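HOME MANAGEMENT BASICS
Unit 6 handout: Clearing and folding on a sleeping platform
Gudeta Home Skills Course, Trostness
Revised 7/7/24

Read this before the practical. You will have 40 minutes at the platform, and the folding standard is the one from Unit 4.

1. Start with the large pieces
A blanket left open covers everything else, so it gets dealt with first. Pick up any small items lying on it and put them on the sill. Then find two corners on the same short side.

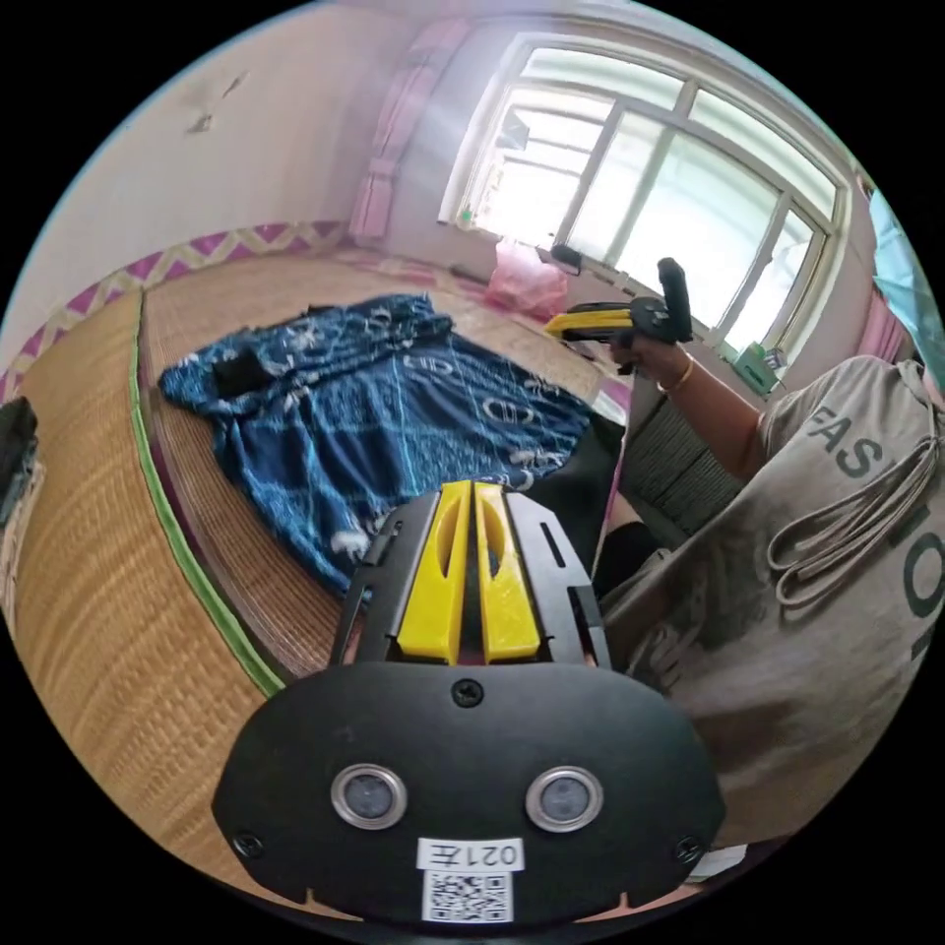
Fig. 1. Patterned blue blanket spread over the woven mat.

Fold away from the window side, toward the wall. Smooth each fold with the flat of the hand. Do not drag the cloth across the mat, as the weave catches on loose threads.

2. Separate mixed fabrics
Dark pieces are easy to miss against navy. Lift one end of the cloth and check for anything lying over it. Black garments go in their own stack.

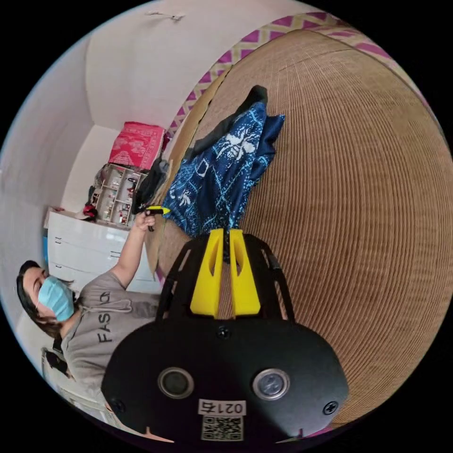
Fig. 2. Blue printed cloth with black fabric draped over its upper part.

Thin printed cloth creases quickly once it is bunched. Shake it out at arm's length, then lay it flat with the print facing down. If two people are working, agree on who holds the short side.

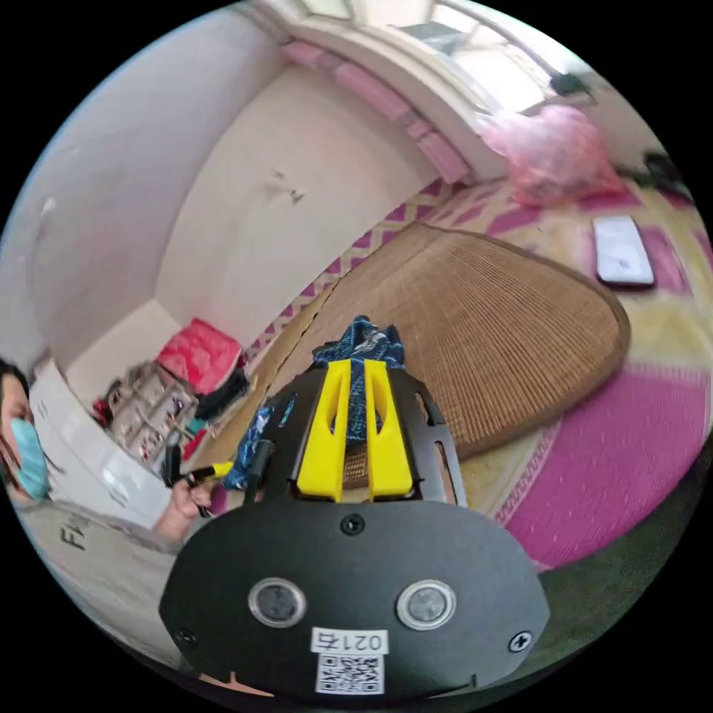
Cloth that will not lie flat can be folded in half over the forearm and finished on the mat. Three folds are enough for most throws. Anything thicker gets two.

3. Build the stack
Heaviest at the bottom: denim, then trousers, then shirts. Keep the folded edges on one side. A stack should not go above 10 garments. 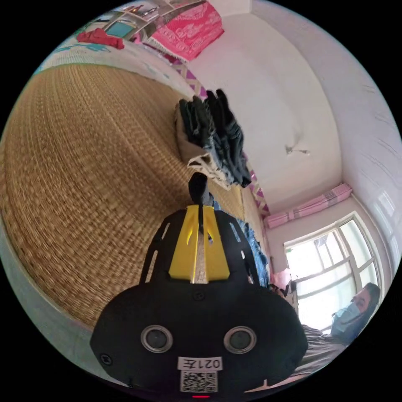
Move finished stacks to the shelf one at a time with a hand under the bottom layer. Wipe the mat along the grain when the platform is clear.

For next session: read the Velluleo sheet on storage and bring your Unit 4 checklist.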